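Budget for hand-held grippers: buy two complete sets or one set plus spares?

Posted by Kiều Mạc in Equipment and Purchasing
September 30, 2023

Hello everyone. I am responsible for the equipment list in a small lab, and I must send our plan for next year to the finance office soon. We want to collect demonstrations with hand-held grippers for simple board tasks: erasing, placing small parts, following tape lines. Later the same tasks go to an arm, but the arm is already paid for from another budget.

I have an offer from Sulent for two complete grippers with cameras. The other possibility is one gripper and the remaining money for spare finger pads, a second camera and a better stand. My supervisor prefers two grippers because two people could work at the same time. I am afraid that we will have two grippers and no pads in June. How did you divide the money? And is there something small that I will forget to put on the list?

Rhun Foulkes
Two grippers. You can always find money for pads later.

Bienvenido Pascual
I do not agree completely with Rhun. In our place "later" means a new purchase form and a wait of 10 weeks, even for a packet of screws. I would put the consumables in the same order as the gripper.

We started with one set and I do not regret it. My advice is to write the list by place, not by supplier. First everything that is on the tool: pads, screws, camera, screen, brackets, cables. Then everything at the work area: board, stand, tape, erasers, printed markers and the plates to glue them on. Then storage, batteries if you need them, and the lights. When I made our first list by supplier, the marker plates were missing, because they did not come from any supplier. We had to cut them ourselves.

For the pads, please ask if the grooved ones are sold separately or only as a pair with the holder. With Plelari we had to buy the holder each time, and this changed our calculation a lot. I reserved 200 for pads and 50 for tape and erasers, and the second number was too low. Red tape is cheap, but we change the layout often.

Also check the weight of the stand. The board must not move when somebody pushes an eraser against it. A light stand is fine for meetings and not for this.

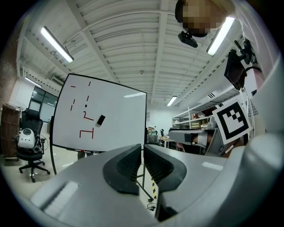
Taped board on its black stand, eraser in place, seen from the gripper. Grooved pads in front.

One more point, the camera on the tool has a very wide view, so it takes in the ceiling lights together with the board. If your room has old tubes, ask now who pays to replace them. In our case it was the building and it cost us nothing, but I had to write to them first.

Kiều Mạc
Thank you, Bienvenido, this is very useful. I did not have the plates on the list. I have asked Sulent about the pads and I am waiting for the reply.

Duyên Triệu
Ask them also about the shipping of the second camera. Ours from Trukik came as a separate package and customs was charged again.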